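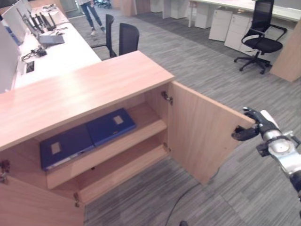
Trefor Gwynne asked under the last post whether binders really have to lie flat, because standing them up is how everyone he knows does it. Fair question. Flat works fine if you only keep a couple per shelf. More than that, stand them up. Labels out either way.

OK so, sorting out a low two-door office cabinet, quick version. Mine's at the Watkins office, pale wood, two shelves inside. Took me 15 minutes plus the bit where I hunted for a pen.

What you need: a dry cloth, a damp cloth, labels, a recycling box. Small screwdriver if the doors sag.

1. Open both doors all the way. Not halfway. You will bang your wrist otherwise.

2. Everything out. Everything. Onto the nearest desk, spines facing you.

3. Wipe the shelves, top one first, back to front. Damp then dry. Do the door insides as well, they get grubby near the handles.

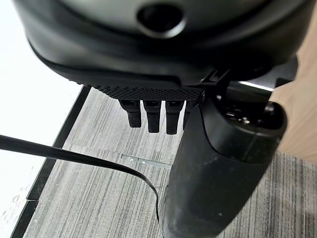 4. While it's empty check the hinges. Swing each door slowly. If it drops or scrapes, snug up the hinge screws, a quarter turn, try again. Don't crank them, the wood chews up and then you've got a worse problem. Ask me how I know.

5. Sort the paper. Three piles: this year, older but needed, recycle. The Zondmont job alone was 323 sheets, most of it printed twice. Anything with somebody's details on goes to the shredder, not the box.

6. Label before it goes back. One label per binder, same spot on every cover. Name of job, month it started. I write "Wulent, September" and thats plenty.
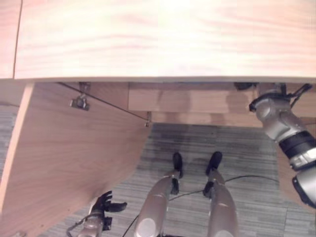 7. Put it back. Stuff you grab every week on the upper shelf, near the front. Lower shelf stays empty if you can stand it. You'll want the space sooner than you think.

8. Now the floor. Any cables in front of the doors, move them back toward the desk or they catch when the doors swing. Look under the desk too. Vacuum the carpet last, along the stripes if it has them.

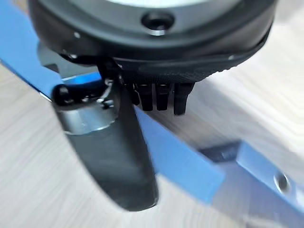
9. Close the doors, open them again. Nothing rubbing? Done.

Couple extras. Don't stack things on top, the top turns into a second shelf within a week. Mared Pumphrey uses colored dots for her labels, looks nice, but they peel. Plain paper ones and a strip of clear tape have held up beter for me.

Next one is the Curus drawers. Bigger job, bring snacks.

Posted June 6, 2018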